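Gripper day, again

Quick one tonight, tea's in the oven. Two of you asked what looking after the hand grippers involves, so this is the long boring answer. Mostly screws.

Background for anyone new: we fold clothes all day with a hand-held gripper so the arm in the Erudcombe unit has something to learn from. Shirts, mainly. The tool gets squeezed and opened far more than anyone planned for, and by the end of a busy week it starts to feel wrong. Hard to say how. A bit mushy. Fingers come together but not quite square, and thin fabric slips out of one corner.

Ours had done 1,452 closes since the last strip-down (Bohdana keeps the tally, I don't). The plan says service at 3,000. I don't wait that long any more. Half way and it gets a look over, whatever the sheet says.

So, what I do.

Battery out first. Then wipe everything, dry cloth, then a slightly damp one, then dry again. Lint gets everywhere. The worst of it packs in behind the pads where you can't see it, so the pads have to come off, which I used to skip and regretted.

Pads off means checking the threads. We have brass inserts set in the plastic and they're good, much better than screwing straight into the print, but they can turn if you overtighten. Put a screw in by hand, no driver, and feel for it. If the insert spins with the screw, that part's finished. I used to glue them back in. Marin Kneževič talked me out of it and he was right, the glued ones came loose again inside a fortnight and took the plastic with them.

Pads next. Look along the edges. Small chips I leave if they're away from the face that does the gripping. A chip you can catch a thumbnail on will pull a knit, so it gets a light rub with fine paper or the pad gets swapped. Grease on the slide, tiny amount. Tiny! Too much and it's on the clothes by lunch.

Then back together, and no tightening anything fully until both pads are on. Close the fingers gently, let the faces settle agianst each other, nip the screws up a bit at a time, swapping sides.

After that it's a try on real fabric. I go for something thin and stretchy. Towels tell you nothing, anything can pick up a towel. 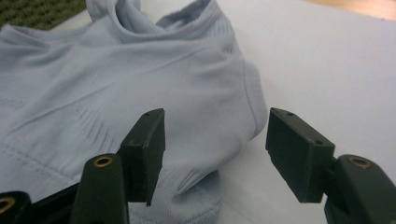
Pads back on, fingers open, going in for the pale blue knit top.

What I'm after is a single layer at a hem or seam, then the same thing at the neckline, where it bunches up and you have to get a proper hold. Lift, hold for a slow count of ten, put down. If it creeps out on one side the pads aren't square, so slacken off and do the settling bit again. Took me 2 goes tonight, which is normal for me. Afaf Abu Hammour gets it first time and is annoying about it.

Things I still haven't sorted:

The spare pads in the Lehtinen box are the old hole spacing. They do not fit. Someone please label them before I waste another evening on it.

The grease tube is nearly empty. Ro-un Shim said she'd order more in March and I've a feeling that was said to be nice.

No written torque for the pad screws. I go by feel, Marin goes by feel, our feels are diffrent. Probably needs a proper driver with a setting on it.

Will do the wrist joint on the big arm next time, if I can get the cover off without losing the clips. Right, oven's beeping.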